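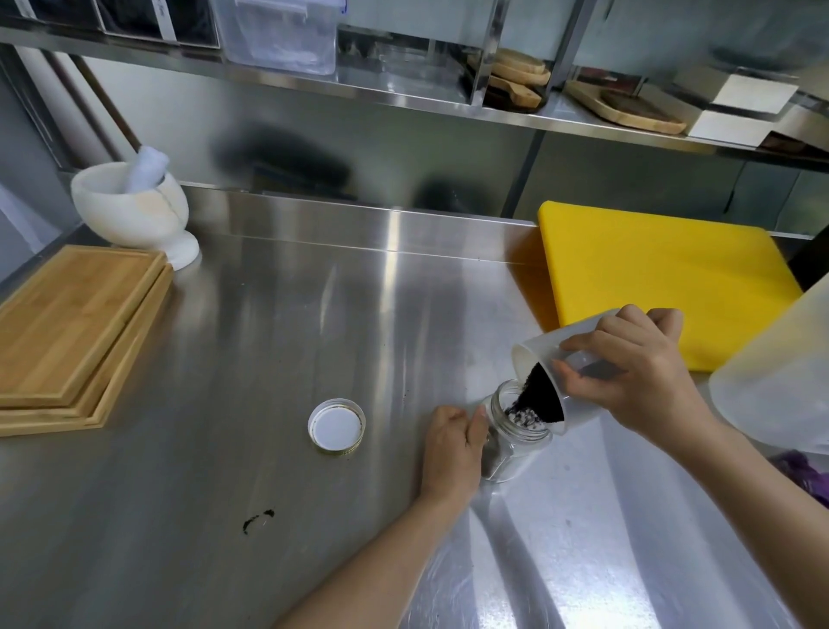
Section 2. Filling the Jar and Starting a Batch

Welcome back! If you have worked through Section 1, your Felik jar is washed, rinsed and thoroughly dry, and now comes the part most people like best. Take your time with it. A batch that goes into the jar neatly is a batch you won't be sweeping up later (and dry loose tea gets everywhere, as anyone with a grouted floor will know).

Before you begin, clear yourself a bit of counter and have the jar, its lid and a light plastic cup close at hand.

1. Measure 40 grams of dry blend into the cup. A cup with a little give in it is nice to pour from, but any small one will do.

2. Unscrew the lid and lay it upside down on the counter, liner facing up.

3. Stand the jar flat and wrap one hand around the lower part of the glass.

4. Bring the rim of the cup right over the neck and tilt it slowly. If the blend starts heaping up near the mouth, stop, give the jar a gentle shake and carry on.

5. Wipe the threads with a dry cloth. Leaves caught there will keep the lid from closing all the way.

6. Screw the lid on until it is snug. No need to wrestle with it.

Note: Seeds or whole spices that you'd like to add should be cracked first with a mortar and pestle, then stirred into the blend before it goes in the cup.

Note: A stray streak of tea on a steel counter comes up best with a dry brush. A damp cloth tends to smear it, so save that for afterward.

CAUTION: Never pour hot water into a cold jar. Let the glass come to room temperature first, and do not use a jar that is chipped at the neck.

For replacement lids, ask for part 1328 from Stistuteck in Ritusville. Larger Gunn jars take a different lid, so please check the size before you order.

Section text by Karthikeyan Iyengar, revised October 23, 2019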